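折りたたみ椅子を、もう一脚の「置き場」にする

玄関から入って最初に目につくのが、床に置きっぱなしのバッグ。うちはずっとそれでした。帰ってきてドサッ、翌朝また持って出るからまあいいか、の繰り返しです。フックを付けても重くて肩ひもが食い込むし、棚を買うほど広くもない。で、結局落ち着いたのが黒い折りたたみ椅子です。座るためじゃなくて、バッグとクッションと傘の定位置として使ってます。

今日はそのやり方を、失敗込みで書いておきますね。

用意するもの

・座面にクッション材が入った折りたたみ椅子 一脚
・丸いクッション 一個(背もたれに立てかけられる厚みのもの)
・ふだん使いの布バッグ
・椅子の脚に敷くフェルト

椅子はStemvilleの中古コーナーで800円でした。脚のゴムが一つ取れていたので安かったみたいです。新品だと似たようなのがErnachの通販で1,847円。送料を入れるともう少しするので、急がない人は中古を待つのがおすすめです。フェルトは家にあった余りを切りました。

1. 椅子の場所を決める

ドアが全開になるところまで一度開けて、ぶつからない位置に椅子を広げます。わたしは最初これをさぼって、夜中にドアの角を座面にガンッと当てました。壁からは7センチほど離しておくと、背もたれの後ろに掃除機のノズルが入ります。ぴったり付けると見た目はきれいなんですけど、ほこりがたまるんですよね……。

2. 脚にフェルトを貼る

椅子をひっくり返して、脚の先を乾いた布で拭いてから貼ります。ゴムの取れた脚だけ二枚重ねにしたら、がたつきもほとんど気にならなくなりました。貼ってすぐ座ったり引きずったりするとずれるので、一晩そのまま置いておいてください。

3. 丸クッションを背もたれに立てる

寝かせて座面に置くと、ただの「座る椅子」になってしまって、つい人が座ります(家族が座ります)。立てて背もたれに預けておくと、その前がちょうどバッグの寄りかかる場所になるんです。布のバッグって中身が少ないとへたっと倒れるでしょう? 後ろに丸みのあるものが一つあるだけで、ちゃんと立っていてくれます。

クッションはNonellの黒を使ってます。椅子と色がそろうので、バッグが明るい色だとそこだけ目立って、朝あわてていても見つけやすい! これは思わぬおまけでした。

4. バッグを前に置く

ひもは後ろに垂らさず、口の上にかけておきます。後ろに落とすと、持ち上げるときに背もたれに引っかかって椅子ごとついてきます。わたしは三回やりました。

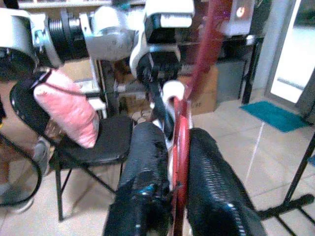 重さの話もしておくと、軽い布バッグならまったく問題なし。水筒と本を入れた日のバッグを量ったら488グラムで、これも平気でした。ノートパソコンを入れる日は、立てかけずに座面へ平らに置いてます。折りたたみ椅子は後ろに体重がかかると浮きやすいものもあるので、重い荷物は座面の真ん中、と覚えておくと安心です。

5. 一週間使ってみて、直す

使っているうちに「余計なもの」が必ず乗ってきます。郵便物、上着、買ってきたパン。うちは郵便物がひどかったので、座面の下にTzavarasの浅い箱を一つ置いて、紙類はそっちに入れることにしました。箱があふれたら中身を全部出して、要らないものは捨てる。それだけです。

お客さんが来るときは、バッグとクッションをよけて、ふつうに椅子として出せます。帰ったらまた戻すだけなので、棚より気楽です。布の座面なら、月に一度くらい粘着クリーナーをかけてあげてください。ビニールっぽい座面なら固く絞った布で拭けば大丈夫。

傘は背もたれの横に引っかけていたんですが、床がぬれるので八月にやめました。いまは傘立てを探しているところです。細身でいいのが見つかったら、また書きます。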